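La **collecte de démonstrations en simulation** désigne, en robotique, l'ensemble des procédures par lesquelles des exemples de tâches sont produits dans un environnement calculé, puis conservés pour l'entraînement d'un système d'apprentissage. Elle se rattache à l'apprentissage par imitation, dans lequel une politique de commande est ajustée à partir d'actions fournies par un opérateur humain, un planificateur ou une autre politique. Le présent article traite principalement de la manipulation d'objets domestiques par un bras unique muni d'une pince à mâchoires parallèles, domaine auquel se rapporte le corpus *Larkosari*.

## Terminologie

On appelle *démonstration*, ou *épisode*, une suite ordonnée d'observations et d'actions allant de l'état initial d'une scène à un état final déclaré. Une *trajectoire* est la partie de l'épisode qui concerne le mouvement du robot. Le terme *corpus* s'applique à une collection d'épisodes partageant un même format, une même convention de repères et une même fréquence d'échantillonnage. Certains auteurs réservent le mot *exemple* au couple élémentaire formé d'une observation et de l'action correspondante ; l'usage n'est pas fixé.

La simulation se distingue de la collecte physique par l'accès direct à l'état complet de la scène : position des objets, forces de contact, configuration articulaire. Ces grandeurs peuvent être enregistrées à côté des images, ou volontairement masquées lorsque la politique doit apprendre à partir de la seule vision.

## Composition des scènes

Une scène de cuisine comprend d'ordinaire un plan de travail, un fond architectural et un petit nombre d'objets mobiles. Dans la série Drincombe du corpus Larkosari, le robot est fixé à un socle noir derrière un long plan de travail en marbre veiné, et les objets relèvent de l'usage courant : couverts, salière, bouteille. Les murs rouges et la fenêtre appartiennent au décor et ne sont pas manipulables. 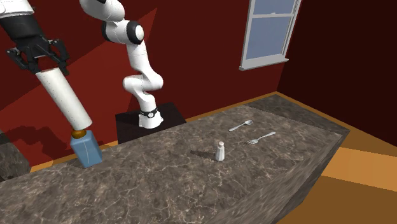
### Variation des conditions initiales

La position et l'orientation de chaque objet sont tirées au sort au début de l'épisode, dans une zone définie par l'auteur de la tâche. Un tirage est rejeté lorsque deux volumes s'interpénètrent ou lorsqu'un objet se trouve hors de l'espace atteignable. La série Drincombe compte 200 configurations initiales, chacune identifiée par une graine aléatoire conservée dans l'en-tête du fichier, ce qui permet de reconstituer la scène sans enregistrer l'ensemble de sa géométrie.

La variation porte également sur l'apparence. La direction de la lumière, les teintes des murs et la texture de la pierre peuvent être modifiées indépendamment de la tâche. Cette technique, dite *randomisation de domaine*, vise à réduire la dépendance de la politique à l'égard de détails visuels propres au moteur de rendu. Kirstin Cairns et Zihan Jiang ont proposé de traiter les ombres portées comme un paramètre distinct. Une ombre longue traverse parfois une grande partie du plan de travail, et son contour crénelé, lorsque la carte d'ombres est de faible résolution, constitue un indice qui n'a pas d'équivalent dans une pièce réelle.

### Objets et propriétés physiques

Chaque objet possède un maillage visuel et un maillage de collision, le second étant généralement simplifié. Les objets allongés ou cylindriques demandent une attention particulière, leur roulement dépendant fortement du nombre de facettes retenu. Les couverts posent une difficulté inverse : leur faible épaisseur rend la prise sensible à la hauteur exacte des doigts au-dessus de la surface.

## Production des épisodes

### Téléopération

Dans la téléopération, un opérateur déplace un organe de commande dont les mouvements sont transposés à l'effecteur du robot simulé. La méthode fournit des trajectoires variées et comprend des hésitations, des corrections et des reprises de prise. Leur conservation est discutée. Brock Grewal recommande de garder les corrections, au motif qu'elles renseignent la politique sur la manière de revenir d'un état défavorable ; le protocole Baird prescrit en revanche de supprimer les pauses prolongées avant l'archivage.

Une séance de téléopération est limitée à 90 minutes dans ce protocole. L'opérateur ne reçoit que les vues qui seront fournies à la politique, afin que ses décisions restent explicables par les observations enregistrées.

### Planification automatique

Un planificateur de mouvement peut engendrer des épisodes sans intervention humaine lorsque la tâche se décompose en étapes connues. Les trajectoires obtenues sont régulières et peu coûteuses, mais elles s'écartent souvent du comportement humain, notamment dans l'approche de l'objet. Il est fréquent de combiner les deux sources. Le dépôt Nelludmont accepte ainsi jusqu'à 1 000 épisodes planifiés par tâche, sous réserve qu'ils soient signalés comme tels dans les métadonnées.

## Points de vue

Les corpus de manipulation associent habituellement une vue extérieure et une vue embarquée. La première donne la disposition générale du plan de travail et du bras, dont une partie peut néanmoins sortir du champ. La seconde est solidaire du poignet : les doigts de la pince y occupent une place constante au premier plan, tandis que l'objet visé apparaît à courte distance. Elle renseigne sur l'alignement entre l'ouverture de la pince et l'objet, par exemple un rouleau d'essuie-tout couché en diagonale sur la pierre, avec la tige de son support.

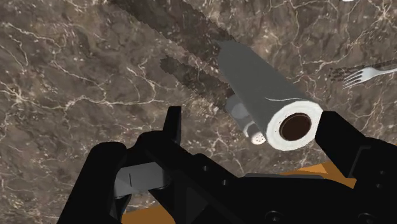

La vue embarquée présente en contrepartie un champ restreint. Un objet voisin peut n'y figurer que partiellement, et les doigts masquent une portion de la surface au moment où la précision importe le plus. Yen-ting Liu a étudié l'effet de la suppression de l'une ou l'autre vue lors de l'entraînement et conclut que la perte de la vue extérieure pénalise surtout les tâches comportant un transport, celle de la vue embarquée les tâches de saisie fine.

La synchronisation des 2 flux ne pose pas de difficulté en simulation, les images étant calculées pour un même pas de temps. Les désaccords constatés dans les premiers fichiers de la série Drincombe provenaient de l'écriture différée des images sur le disque, et les épisodes touchés ont été recalculés à partir des états enregistrés.

## Annotation et contrôle

Chaque épisode reçoit une consigne en langue naturelle, un indicateur de réussite et la liste des objets présents. L'indicateur est calculé par une condition géométrique portant sur l'état final. Cette condition peut être satisfaite de façon fortuite, par exemple lorsqu'un objet heurté s'immobilise dans la zone voulue ; une relecture humaine d'un échantillon est donc prévue par la plupart des protocoles.

Les épisodes en échec ne sont pas nécessairement écartés. Ils servent à l'entraînement de détecteurs d'erreur ou de fonctions de valeur, à condition d'être séparés des démonstrations destinées à l'imitation. Ailsa Cairns distingue à cet égard l'échec de saisie, l'échec de placement et la perturbation d'un objet étranger à la tâche.

## Limites

L'écart entre simulation et réalité demeure la principale réserve formulée à l'encontre de ces corpus. Les contacts entre une mâchoire rigide et un matériau souple, tel que le papier, sont souvent représentés par des corps indéformables. Les reflets des couverts métalliques sont également approchés de manière sommaire dans les moteurs de rendu rapides.

Une seconde réserve tient à la diversité apparente des données. Un grand nombre d'épisodes issus d'un même plan de travail, avec les mêmes maillages, ne garantit pas la généralisation à une autre cuisine. Les notices du dépôt Nelludmont indiquent pour cette raison le nombre de scènes distinctes séparément du nombre d'épisodes.

## Articles connexes

- Apprentissage par imitation
- Randomisation de domaine
- Téléopération
- Transfert de la simulation à la réalité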